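Setting Up the Panel-and-Handle Task in the Esasa Simulation Package

Level: intermediate. Applies to the standard and lab editions.

Esasa is a simulation package for arm and gripper work. It is sold as a base license at 3,899 per seat, with task packs priced separately. The panel-and-handle task ships in the Wesard pack, which costs 229 and contains 33 tasks. This page covers loading the task, placing the arm, and checking an approach to the handle from more than one camera.

Before you start

Install the base package and confirm that the license manager lists the Wesard pack as active. Close any other project that uses the renderer. The pack has its own lighting presets and will overwrite presets of the same name in an open project.

Step 1. Load the task

Open the task browser, select Wesard, and choose task 13. Leave the randomization seed at its default for the first run. Once the approach works, change the seed and repeat.

Step 2. Set the arm base

Enter the base position in the Placement tab. Run the reach check. If it reports a joint limit, move the base toward the panel in small increments and run the check again. Do not correct a reach error by scaling the arm. Scaled joints keep their original torque values, and the contact results will be wrong.

Step 3. Define the approach

Add a waypoint with the gripper clear of the panel, then a second waypoint at the handle. Set the speed between them to the slow preset. Contact is evaluated at every physics step, so a fast approach can register the first touch late.

Step 4. Check the views

Open the camera list and render the fixed cameras and the fisheye camera. Compare the gripper position with the handle position in each one.

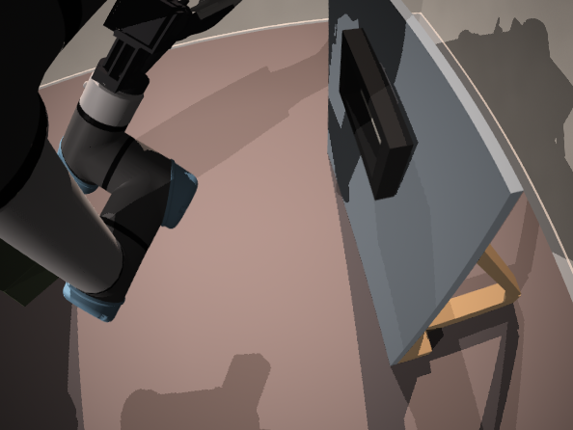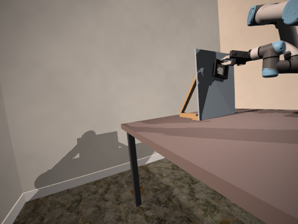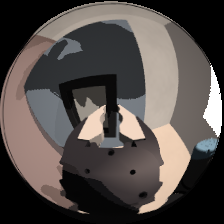 Rendered views from the panel task. The last is the fisheye view, with the two gripper fingers angled toward each other.

Can a task pack be moved to a different computer after activation?

Release the pack in the license manager on the first computer, then activate it on the second with the same key. The base license has to be moved the same way, and it must be moved first.

Step 5. Adjust the contact settings

Open the Contact tab and select the gripper fingers as the first body and the handle as the second. Start with the medium friction preset. If the fingers slide during a pull, raise friction one level and rerun from the second waypoint. If the simulation becomes unstable, lower the physics step size before changing friction again.

Step 6. Record and export

Select the cameras to record and start the run. Esasa writes one video per camera and one joint log per run. The Brabec exporter converts the joint log to plain columns. The Kallel exporter keeps the native format and adds contact forces, and is available in the lab edition only.

Known issues

Shadow quality above the high preset increases render time with no effect on physics.

The fisheye camera ignores the global crop setting. Crop its output after export.

Renaming the handle body breaks its link to the Contact tab. Restore the original name or select the body again.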